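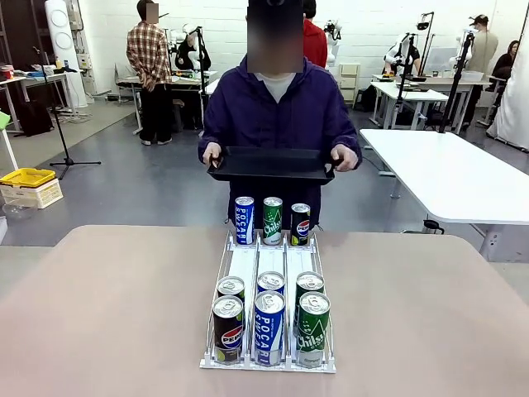

三道罐架工位:道首各立一罐,前排抵住白色挡条,架后为空托盘。

首页 规范文件 工位布置 常见问题 培训 下载 联系我们

分类:技术支持 / 作业规范 / 台面物料类
最后更新:2月

罐装饮料架工位作业规范:常见问题

本页汇总Skovier台面物料类工位在执行《罐架工位作业规范》(下称"规范")时收到的提问。答复由规范编写组给出,适用于Stevach场地的全部罐架工位,以及使用Dorninix任务管理系统下发任务的外部场地。答复与规范正文不一致时,以正文为准。

一、适用范围与术语

1.1 规范管哪些工位?

凡在台面上放置斜道式罐架、由机械臂或操作员完成罐体取放、补位、分拣的工位,均适用。单罐抓取测试台不适用,按《单件抓取测试规程》执行。货架立面取放另有文件。

1.2 "道""道首""前排""后排"各指什么?

道:罐架上由隔条分开的一条斜槽。
道首:斜道的高端,即远离挡条的一端。
前排:抵住前挡条的罐。
后排:前排与道首之间的罐。
左、右一律以面向挡条一侧为准。任务说明中写"左道",指从挡条一侧看去的左侧那一道。操作员站在道首一侧时,左右与身体方向相反,这一点在新人考核中错得最多。

1.3 "初始态"和"目标态"由谁定义?

由任务卡定义,任务卡由Dorninix下发。现场人员无权口头更改。任务卡写错时,停止该批任务,在系统内提交更正,更正生效后再继续。已按错误任务卡完成的记录保留原状并加标签,不删除,不改写。

1.4 人工操作员是否也要遵守机械臂工位的规则?

布置、复位、记录三章对人和机械臂同样适用。隔离与急停一章按角色区分,见第四节。

二、罐架与物料的布置

2.1 罐架放在台面什么位置?

按工位图上的基准线放置,挡条与基准线平行。放置后用手轻推罐架两侧,确认不滑移。台面更换、桌布更换、工位搬迁之后,必须重新核对基准线,不能沿用旧标记。

2.2 一道里只能放同一品种吗?

不一定。规范规定了两类布置:

(a)同道同品:一道之内、含道首,只放一个品种。
(b)道首错位:道首直立罐的品种与该道前排不同。例如左道前排为百事可乐,道首立宝矿力水特;中道前排为宝矿力水特,道首立七星汽水;右道前排为七星汽水,道首立百事可乐。页首图中三道即按此方式摆放。

任务卡会注明(a)或(b)。未注明时按(a)处理,并提交缺项反馈。

2.3 前排的罐没有贴紧挡条,需要调整吗?

需要。罐在斜道上可能因隔条摩擦而停在半途。初始态要求前排与挡条接触,后排与前排接触。调整时推罐身,不要压拉环。调整后罐身图案的朝向可以有偏差,任务卡对朝向有要求的除外。

2.4 道首直立的罐算不算"在架"?

算。道首直立罐计入在架数,在系统中的状态码为"待入道"。直立罐倒下但仍在道首平台上,状态码改为"异常待入道",由操作员扶正并登记。倒下后滚入斜道的,视为初始态失效,重新布置。

2.5 用满罐还是空罐?

机械臂工位默认用原装满罐,未开封。空罐只用于夹爪开合行程的检查,罐底须贴空罐标识,不得与满罐混放在同一架上。把空罐灌水后重新封口的做法不允许,质心与原装罐不一致,封口也不可靠。

2.6 罐体出现凹陷还能用吗?

按三级处理:

轻微:指甲可感、目视不明显,可继续使用。
中等:侧光下可见凹陷,但不影响在道内滚动,移到人工工位使用。
严重:影响滚动,或位于罐口卷边、拉环附近,立即下架报废。

凡有渗漏迹象的,不论凹陷程度,一律按严重处理,并停止该工位,擦净台面和隔条后再复工。

2.7 品种可以自行替换吗?

不可以。外形相同而印刷不同的罐,对视觉识别来说是另一个物料。更换包装版本(例如厂家换了新图案)也要先登记物料编号。目前物料库在册的罐类条目为61个,申请新增的表格在"下载"栏目。

2.8 反光问题如何处理?

罐盖为银色金属,顶灯直射时容易出现过曝区域。处理顺序如下:先调整灯位,再调整罐架朝向,最后才调整相机曝光参数。不允许在罐盖上贴哑光膜或喷涂消光剂。调整曝光参数须在任务开始前完成,同一批任务内保持不变。

三、托盘与递送

3.1 托盘有什么要求?

使用带围边的硬质托盘,单一颜色,表面无贴纸。托盘颜色应与台面有明显区分。托盘底部变形、围边开裂的不再使用。

3.2 托盘必须双手拿吗?

是。双手各持一端,保持水平,空盘亦同。单手持盘在规范第一版中是允许的,修订后取消。

3.3 托盘可以从罐架上方越过吗?

空盘可以,但应与罐顶保持距离,不得擦碰道首直立罐。载有罐体的托盘不得越过罐架,应从侧面绕行。机械臂处于使能状态时,任何托盘都不得进入罐架上方空间。

3.4 托盘放在哪里才算"就位"?

工位图上标有托盘区。托盘四角均在区内即为就位。递送类任务中,操作员持盘等待也属有效状态,任务卡会写"手持就位"。手持就位期间,操作员不与他人交谈,不改变持盘高度,直到系统提示释放。

3.5 取罐进盘的顺序有规定吗?

任务卡有顺序的按顺序。没有的,从右道到左道,每道先取前排。前排取走后,等后排滑到挡条并静止,再取下一罐。罐仍在滚动时伸手去接,记一次操作偏差。

3.6 盘内的罐应直立还是横放?

直立。横放的罐在托盘内会滚动,撞击围边产生的声音也会影响同场地的语音采集。任务要求横放时须加防滚垫,垫的规格写在任务卡附件中。

四、隔离、使能与急停

4.1 操作员能否与使能状态的机械臂处于同一台面?

只有通过协作应用风险评估的工位可以。评估按ISO 12100的方法进行,集成要求参照ISO 10218系列。评估结论贴在工位侧面,写明允许的末端工具、负载和速度档位。三项中任何一项改变,结论自动失效,工位退回隔离运行。

4.2 机械臂本体是协作型的,是否可以免做评估?

不可以。评估对象是整个应用,包括夹爪、罐体、罐架、托盘和人员站位。本体通过认证不代表应用可以接受。

4.3 更换Avcı夹爪指尖算不算更换末端工具?

换同一料号的指尖,不算,做一次开合检查即可。换不同料号,算。自行打磨或加贴胶垫的指尖,按不同料号处理。

4.4 相邻工位同时运行时有什么限制?

相邻两台机械臂的可达范围有重叠时,重叠部分须设软限位,并在两侧系统中同时生效。只在一侧设置的,视为未设置。背对背站立的操作员之间应留出通道,通道内不放箱筐、背包和支架腿。支架腿确实避不开的,用地面标识圈出。

4.5 急停按钮放在哪里?

放在操作员站位伸手可及处,且伸手路径不穿过机械臂工作空间。每班开工前按下试验一次,试验结果写入班前记录。急停复位不得直接引起机械臂运动,恢复运行须另有一次启动操作。

4.6 夹爪夹着罐时触发急停,下一步做什么?

保持急停状态。一人托住罐体,另一人按手动释放步骤松开夹爪。只有一人在场时,先在罐下方放托盘,再进行释放。释放后的罐移出工位,检查罐壁后按2.6分级。

4.7 着装有要求吗?

袖口收紧或卷起,长发束起,不戴悬垂饰物。外套敞开时,前襟不得垂到台面高度以下的架体上。帽衫的抽绳要塞入领内。浅色台面工位对服装颜色没有限制,深色台面工位不穿与台面同色的长袖。

4.8 背景中有其他人走动,任务是否作废?

不作废。背景人员未进入工位边界即可。人员面部须在数据出库前遮蔽,遮蔽由后处理环节完成,现场不需要戴面罩。

五、复位与计次

5.1 每次任务之后都要完整复位吗?

要。复位指罐架、罐体、托盘全部回到任务卡规定的初始态。连续任务卡(卡号以C开头)例外,上一次的目标态即下一次的初始态。

5.2 复位由谁确认?

操作员复位,记录员确认,两人不得互换签名。机械臂自行复位的工位,由记录员对照初始态参考图确认。只看系统提示"复位完成"不算确认。

5.3 一组任务最多做多少次?

一组不超过100次。到次数后,更换全部前排罐,检查隔条和挡条,再开下一组。机械臂工位在换组时同时检查指尖磨损。

5.4 中途失败的次数怎么计?

照计,标为失败,并选择失败类别。类别共有滑脱、错道、碰倒、未到位、识别错误、人为中断。选不出类别时填"其他",文字说明不得留空。把失败记录改为"练习"后不计次的做法,一经抽查发现,整组退回。

5.5 碰倒相邻道首罐,但目标罐放置正确,算成功吗?

不算。成功判定同时看目标罐和非目标罐。非目标罐位置改变但仍在原道内,且任务卡注明"容许扰动"的,可判成功。

5.6 罐品种放对了道,朝向不对,如何判定?

任务卡未要求朝向,判成功。要求朝向,而品牌名在挡条一侧不可读,判未到位。

5.7 可以边做边讲解给参观人员听吗?

不可以。参观讲解安排在两组之间。

六、记录与抽查

6.1 记录里必须有哪些内容?

工位号、任务卡号、罐架编号、物料编号清单、操作员与记录员代号、每次的起止时刻、结果、失败类别。机械臂工位另加控制器软件版本和夹爪料号。

6.2 起止时刻以什么为准?

以Dorninix服务器时刻为准。本地设备与服务器偏差超出规范附录限值时,先校时再开工。校时之前的数据不补改,在备注里注明即可。

6.3 抽查比例是多少?

按批次风险等级确定,等级表见规范附录。上一个抽查周期共复核1,185条记录,退回原因以初始态不符居多,其次是左右道写反。

6.4 退回的记录要重做吗?

初始态不符的,重做。左右写反而影像可以证明实际位置的,更正字段即可,更正人不得为原记录员。影像不足以证明的,重做。

6.5 对判定有异议怎么办?

先向本场地质检负责人提出,Stevach场地为Sevim Altıntaş。仍有异议的,提交编写组,由Zihan Yu登记编号。异议期间该组数据冻结,不出库。

6.6 影像保留多久?

保留期限写在各项目的数据协议里,规范不另作规定。协议没有写明的,不得自行删除,先询问数据管理岗。

七、培训与资格

7.1 新操作员要完成哪些内容才能上岗?

规范笔试、布置实操、急停实操、跟班。跟班期间的记录只用于评估,不入库。跟班时长由带教人决定,带教人在表上签字并写明依据。

7.2 离岗后回来需要重新考核吗?

离岗期间规范有修订的,补考修订部分。没有修订的,做一次布置实操。调去其他类工位也算离岗。

7.3 外部场地的培训材料从哪里取得?

向Francine MacPherson申请。材料为中文、英文和土耳其文三个版本,土耳其文版由Eylül Coşkun校订。三个版本的条款编号一致,引用时写编号即可。外部场地自行翻译的版本不作为考核依据。

7.4 题库会公开吗?

不公开。题库现有题目超过200道,每次抽题由系统生成。

八、其他

8.1 罐架隔条变黄或弯曲,还能用吗?

变黄不影响使用,但初始态参考图须重拍。弯曲使罐体卡滞的,更换。用热风枪校直隔条的,校直后要做通过性检查:每道放满罐,逐一取出前排,后排均能自行滑到挡条为合格。

8.2 可以用夹子或胶带固定罐架吗?

可用透明胶垫垫在架脚下。不用夹子,夹子会占用夹爪的接近空间,也会在影像中形成遮挡。

8.3 工位旁的桌子能放个人物品吗?

台面不能放。桌下可以放,但不得伸出桌沿投影,饮水容器须有盖。

8.4 规范什么时候再修订?

收到的更正意见由Güven Güneş汇总,按季度讨论。涉及急停和隔离的意见随到随办,以临时通知形式下发,临时通知与正文同等效力,下次修订时并入正文。

8.5 打印版和网页版不一致,以哪个为准?

以文件库中的受控版为准。工位旁张贴的打印版须带受控章,没有章的打印版应取下。本页内容不盖章,也不作为审核证据。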